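The Year I Tried to Own a Desk

I have wanted a proper desk since I was nine years old and doing homework on top of a chest freezer. It hummed. It was also cold on the wrists in November, and every so often my mother needed a bag of peas and I had to pick up my whole life and move it. So when I finally had a spare corner and a little money, I went desk shopping with the seriousness other people save for houses.

It took me most of a year. I sat at glass desks (fingerprints, everywhere, within a minute). I sat at a monster of a rolltop in a warehouse in Bulamia that cost $1,664 and would have needed a window taken out to get it up to my apartment. I very nearly bought a folding one from Terasora for $200, and I still think about it, but it wobbled when I typed and I am a heavy typist.

What I learned along the way is that I care about color far more than drawers. Dark desks make me feel like I'm about to be told off by a principal. Pale wood makes a room feel like it's ten in the morning, even at four on a gray afternoon when you've answered no email at all. I like a bit of grain I can stare at while I'm on hold with the gas company.
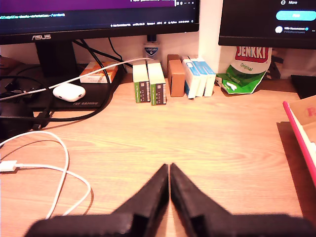
The stuff problem

Then there's what goes on top! I had a lovely picture in my head of a lamp, a notebook and one good pen. That lasted until Sunday. By the end of the first week I had two mugs, a tape measure, a bowl of clementines, a library book about canals and every charger I have ever owned, including one for a phone I dropped in a lake.

I went looking for help in the storage aisle at Kakonier, where they will sell you a set of linen-covered boxes for $400. Four hundred dollars, for boxes! They were beautiful and I petted them for a while. Then I went home and dug through my closet, and I'm here to tell you that a shoebox is still the best thing ever made for keeping small junk together. It's sturdy, it has a lid, and the thing came free with your shoes.

My grandmother kept her whole paper life in shoeboxes. Buttons in one, letters in another, and a third that just said STRING on the side in grease pencil. She never cared what brand they were and she never covered them in nice paper, and neither do I. I like them loud. A bright one is much easier to spot when you're running late and need a stamp.
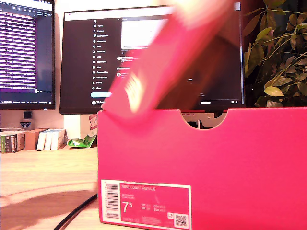

A hot-pink shoebox brightens up a light wooden desk.

My rule now is one box for things I use and one for things I can't explain. The second box gets emptied when the lid won't close, usually with the radio on and a clementine in hand. Last time I found a key, three foreign coins and the warranty for a toaster I gave away.

As for the desk, I ended up at Chung, a secondhand place behind the bus station that smells of floor wax and oranges. Mine was $596, which was more than I'd planned, and the man threw in a chair with one short leg. I've got a folded bus schedule under it. The freezer, in case you're wondering, is still running in my mother's garage, and she says I can come and do my taxes on it any time I like.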